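Mostby Street Supper Club
Minutes of the September meeting

I'm taking notes again, so you get them my way. We started at 7 on Wednesday in the back room at Pasero, once the chairs were found. Last month's minutes were passed with one fix: the leftover chili went home with the Mosquera Road people, not with us. Sorry!

Money. We have $196 in the tin after paying for the summer picnic. That's less than I'd hoped, but the picnic was lovely and I'd do the corn again in a heartbeat. Dues stay the same through winter. If you haven't paid yet, cash is fine and so is a check, just don't leave it under my doormat (it got rained on last time and I had to dry it on the toaster).

Fall supper. This took up most of the evening. We're going ahead with the long-table supper in October, outside if the weather behaves and in the Anura hall if it doesn't. The hall wants a deposit and I've already asked them to pencil us in. There was a long back and forth over soup. I wanted squash, half the room wanted something with beans, and we ended up with 2 soups, which seems like a lot of ladling to me but fine – I was outvoted. Bread is coming from Pasero at cost. Desserts are potluck, and please put a label on anything with nuts in it.

Tableware. We're done with paper plates. Everyone agreed on that in under a minute, a club record. The idea is to borrow trays, plates and cups from members and send it all home clean the same night. Put a bit of masking tape with your house number on the bottom of each piece. I'd like a mix of colors down the table and I don't care one bit if things match.

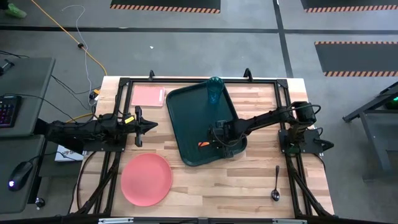
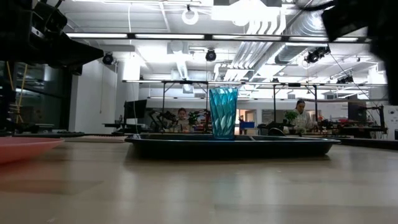 We still need serving spoons, big ones, and a couple of water pitchers. Please no crystal or anything your grandmother would haunt you over. Drop-off is the afternoon before the supper, at my side porch, any time after lunch. I'll wash whatever looks dusty.

Recipe booklet. We've been talking about this since spring and I'm happy to say it's moving. The oldest recipe so far is a plum cake from 2000, typed up for the very first supper, and it still has the original butter stain on it. I want to print the stain too. Send me your recipes by the end of the month, and please write down real amounts! "Some flour" isn't going to help anyone.

Other bits. The big coffee urn leaks at the tap again. I'll take it to the repair place on Mosquera Road and report back. Somebody's blue umbrella is still on my coat hook from July.

Next meeting is same room, same time, and I'm bringing the plum cake so we can test it.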